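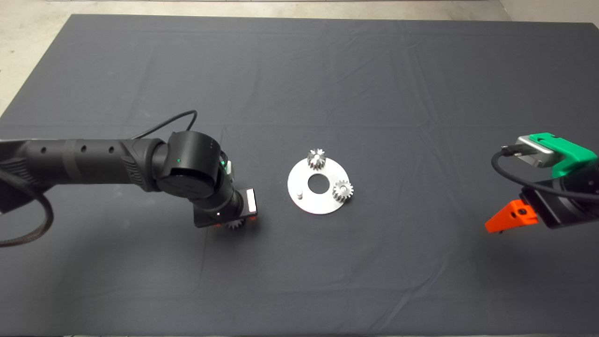 Why do clothes get wrinkled?

Clothes get wrinkled when their threads are bent and then stay bent. Heat, water and weight all help the threads settle into their new shape, and they will keep it until something persuades them to let go.

Now let's take our time over that, because there is a lot going on inside a plain old shirt!

Cloth is made of threads, and threads are made of even thinner hairs called fibers. If you have a magnifying glass at home, ask a grown-up if you can look at the edge of an old dish towel, and you may see little fibers poking out like whiskers. Cotton fibers come from a fluffy plant, and wool fibers come from sheep (thank you, sheep).

Each cotton fiber is built from long, long chains of tiny pieces, much too small to see even with your magnifying glass. The chains lie side by side and hold on to each other, a bit like children holding hands in a long line. When the cotton gets wet, water sneaks in between the chains and some of them let go. Then they can slide around. As the water dries up, they grab hold again, wherever they happen to be. If your shirt was squashed in a ball at the time, they grab hold in a squashed shape, and there's your wrinkle.

Sitting down does it too, only more slowly. Your body is warm and a little bit damp, and you press on the cloth, so the backs of your knees make creases in your pants even on a day when you haven't done anything but read.

So how does an iron work? It does the same thing over again, but on purpose. The steam and heat loosen the chains, the flat bottom of the iron pushes the cloth smooth, and when the cloth cools and dries the chains hold on in nice straight rows. Irons are very hot, so leave that job to a grown-up.

Why doesn't my sweater wrinkle as much? Wool fibers are naturally curly and springy, rather like your hair if you have curls, and they like to bounce back. Polyester, which is made in factories, doesn't soak up much water, so the water can't get in and loosen things the way it does in cotton.

Try it yourself

Find two old cotton handkerchiefs. Wet them both and squeeze them out. Scrunch the first one into a tight ball and put a rubber band around it. Hang the other one up flat, and give it a good shake first. Leave them both for a whole day, or longer if the ball still feels damp in the middle. Then open the ball and put the two side by side. Which one would you wear to your grandma's birthday?

Written by Heledd Ellis
October 1, 2021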